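Folding and Storing Denim: Guidance for Residents
Potolgate Residence Services – Laundry and Linen

This page sets out the recommended method for folding jeans and other heavy trousers before they are placed in the drawers or on the closet shelves. It applies to all rooms in the Potolgate building. Shelves are 30 centimeters deep, and garments folded as described will fit without overhanging.

Before you begin

Check that the garment is completely dry, including the waistband and the pocket linings. Empty all pockets. Close the zipper and fasten the top button. Dark denim collects lint easily; go over it with a lint brush before folding.

Choose a clean, flat surface at least as long as the garment. A countertop or table is preferable to a bed, where the fabric tends to shift.

Folding

Hold the jeans by the waistband and shake them once, firmly, so that the legs drop straight. If a leg has turned partly inside out, reach in from the hem and pull it through.

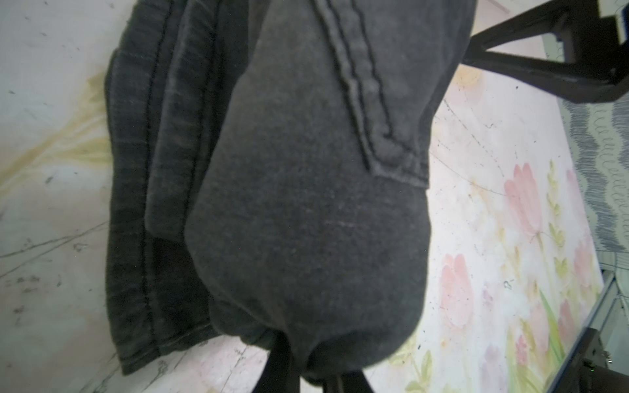

Lay one leg over the other so that the back pockets face outward. Line up the inner and outer seams as closely as the cut allows. The crotch seam will form a small point at one side; fold this point inward to leave a straight edge.

Smooth the fabric from the waistband toward the hems with the flat of the hand. Thick seams may resist, and it is sufficient to press them down for a few seconds.

Bring the hems up to just below the waistband, then fold the garment in thirds. Children's sizes need only be folded in half a second time.

Storing

Place the garment on the shelf with the rounded fold facing the front. Stacks should not exceed six pairs. In drawers, jeans may be stood on edge – waistband down – in a single row.

New black or indigo denim may transfer color and should be kept apart from white linen until it has been washed several times.

Further help

Residents who would like a demonstration may contact Karlijn Boersma in Room 251. Printed copies of this guidance are available at the laundry desk.

Last revised June 9, 2023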